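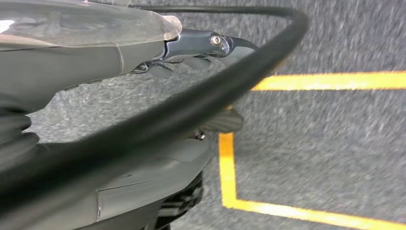 Silver bolt head on a dark metal bracket.

Tovstead Local History Archive: Questions We Get

What do you hold?
Mostly paper. There are 4,000 letters, plus the records of the Kunora cannery and its boarding houses. We also hold 2 boxes of church bulletins, which are duller than you hope.

Can I just walk in?
You can, but you'll be looking at a locked cabinet. Write to Begoña Cantero first and tell her which family or street you're after. "Everything" is a popular answer and a slow one.

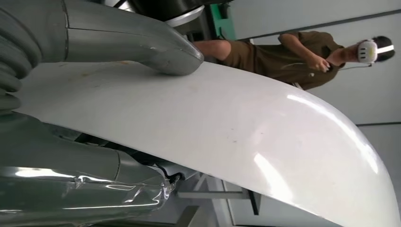

Page last changed: May, by N. Naidu

Is my grandmother in the cannery payroll?
Possibly, under a spelling she never used. The clerks wrote what they heard. Try the index Yasuo Ikeda made of 700 workers, and read it out loud.

May I use a pen?
No.

Do you want my uncle's papers?
Quite likely. Please don't sort, staple or laminate them first. We're especially short of anything from the 1934 strike, on either side.
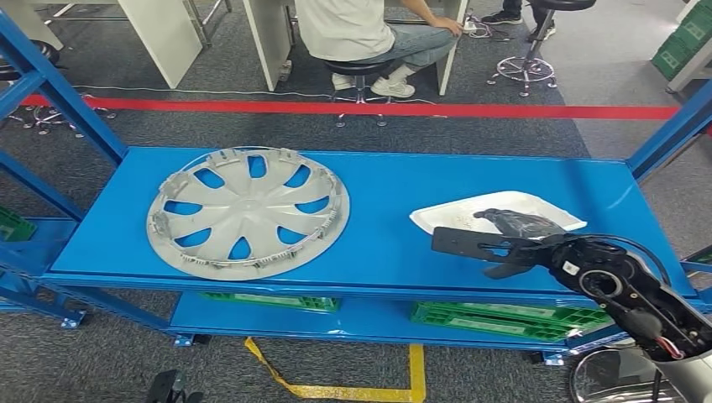 How do I get copies?
Letters can be scanned while you wait. Bound ledgers go to Iñaki Vallejo, who works mornings and won't be hurried. Put the box and folder number on your request, or he'll send it back with a question mark on it.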